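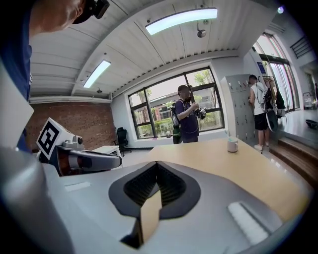
Room 2, at the table. September 7, 2024.

Vosness Building, ground floor: fire and general safety walk-through

Marks used: OK, FIX, ASK. Anything left at ASK stays open until I see paper.

1. Front exit opens fully from inside without a key
OK. Stiff in the last few inches. The May report called it "smooth," and I'd like to know which door they tried.

2. Rear exit clear on both sides
FIX. Clear on the inside. Outside, a pallet of Folteck floor tile is sitting in the swing of the door. I was told it would be gone by the afternoon. It was there when I left.

3. Exit signs lit
OK for the hall and front. The one by the stairs flickers - call it a FIX before it dies.

4. Emergency lights, test button held
ASK. All came on. The log says each one gets the full discharge test every year, but the entries are in the same pen and the same hand, with the same finish time. Send me the Sotelo invoice for the work.

5. Extinguishers mounted, pin in, gauge in the green
OK, except the kitchen unit, which is on the floor behind the door. FIX. The bracket is already on the wall. 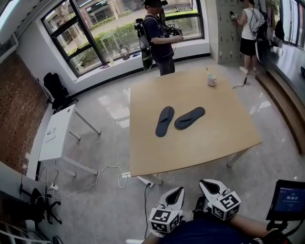 6. Cords and power strips
FIX. Two strips plugged into each other in the office, feeding a space heater and a copier. This was marked "corrected" last time. Unplugging it for the day of the visit doesn't correct it.

7. Electrical panel, 36 inches clear in front
FIX. I measured 19. The sticker on the panel door says to keep the area clear, and somebody has leaned a ladder on the sticker.

8. Breakers labeled
ASK. Labeled, yes. "Misc" appears more than once. Which misc?

9. Storage below sprinkler heads
OK in Rooms 1 and 2. Storeroom boxes are too high on the back shelf. FIX.

10. Smoke alarms
ASK. The Palen app shows every alarm as healthy. It also showed that for the one with no battery in it. I don't accept the app as a test record. Press the buttons and write it down.

11. Posted occupancy
ASK. The sign in the hall says 200 and the lease says 300. Until the fire marshal's office confirms one in writing, use the lower number.

12. First aid kit
OK. Burn gel expires soon.

Items 2, 6 and 7 need photos sent to me before the next visit. A note saying "done" won't close them.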